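Re: [Plarnside-list] Minutes, jigsaws, and the matter of the co-op shop hours

Vasilică Cârstea wrote:
> I see from the last digest that we are once again discussing whether the
> village shop should close at 6 or at 8. I would remind everyone that we
> settled this in May. Those present voted for 8. Has anyone got the paper?
> Also, the price of oats has gone up again and I would like to know why
> mine are dearer than the ones in Trerura, which come off the same truck.

Vasilică, I have the paper. I also have the paper from the vote before that one, which says 6, and a third in different handwriting which says "as and when." We have never lacked for decisions in Plarnside.

On the oats, I can help, having been foolish enough to ask. The shop in Trerura buys by the pallet and we buy by whatever fits behind the door. Their order last quarter was 1,000 bags of dry goods. They paid for 1,000 and got 990, and they are still writing letters about the other ten. We order so little that the wholesaler, Pulent, adds a small-drop charge, and that charge is your oats. It's my oats too. I eat them resentfully every morning at 7:15.

There is a cure, and some of you will not like it. Pulent drops the charge if we commit to 100 cases a month. Right now we commit to nothing, and then somebody drives over in a panic when the crackers run out. A hundred cases means shelves that hold more than ours do, and it means picking what we stock and sticking to it for longer than a week.

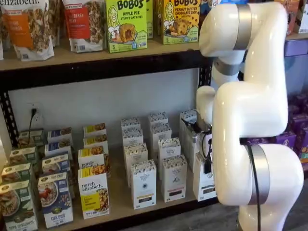
Packaged foods on the shelves, wooden top, dark beam underneath.

I know what comes next, so let me get ahead of it. No, we can't stock everybody's favorite. The current list has two kinds of rye crispbread on it, one of which has been bought exclusively by me, and I am prepared to give it up as a gesture. I expect gestures in return. Whoever asked for the tinned chestnuts, you know how many tins are left, and so does the dust.

As for the hours, the real trouble is the last stretch of the evening. Between 6 and 8 the shop sells milk, matches, and things people eat in the car. If we stay open for that trade then we should at least admit what it is and order for it, instead of laying in bulgur and hoping to improve one another. 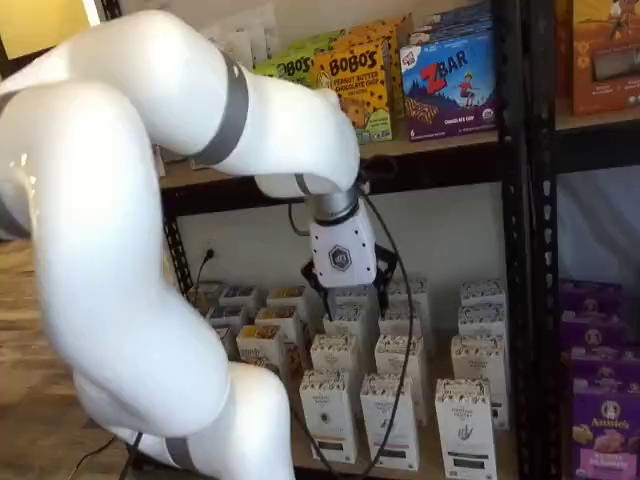
Boxed snacks on black metal shelving.

Dinu has offered to do the late shift on his own if he can have the radio on. I'm in favor. Others have heard his radio and may wish to speak before we accept.

The other thing I keep being asked is whether we could go over to bulk bins and do away with boxes altogether. We tried bins. The scoop for the lentils went missing in the first week and the scoop for the raisins was then used for both, and I had letters about that as well. A box has a price on it, it stacks, and it doesn't need a scoop. Until someone can tell me where the lentil scoop went, I am voting for boxes.
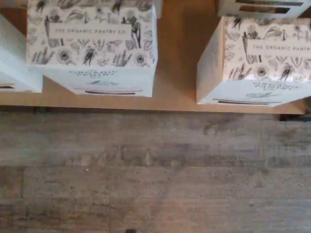
Vasilică Cârstea replies that the scoop is in his kitchen drawer, that he took it home to wash it, and that he resents the tone. He would still like the shop open until 8. He will take 2 cases of oats a month if the price comes down to what they pay in Trerura, and he wants that written on the same paper as the vote, in ink, with the other papers thrown out.

I can do ink. I'm keeping the other papers, though, including "as and when," which has turned out to be the most accurate of them. Please send your lists to me before the next order goes in, and keep them shorter than last time. Bring back the scoop.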